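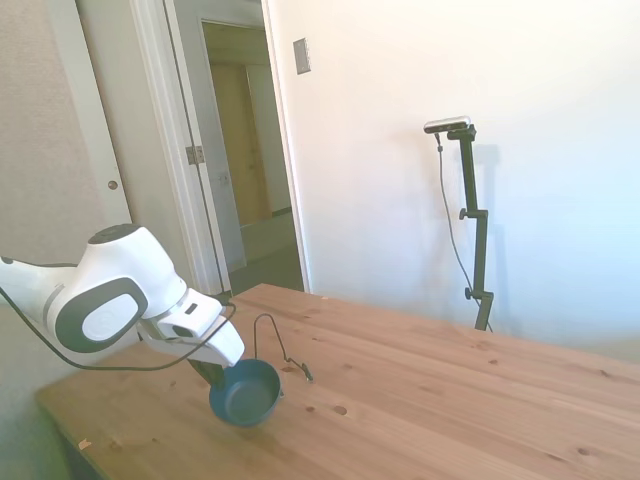 Small blue pan over the pine table

Reading room check, medical lives and letters
Checked by Sabine Lenz, August 4, 2019

Door and fire exit: clear, and lovely to see it so.
Shelving: sound, though the bay with the physicians' memoirs leans a little, so please go gently with the big folios.
Step stools: 2 looked at, one needs a new rubber foot.
Humidity: a touch high by the Prollirau letters. Manee has kindly promised to move them before December.
Lamps: all fine, bar the flickery one by the window.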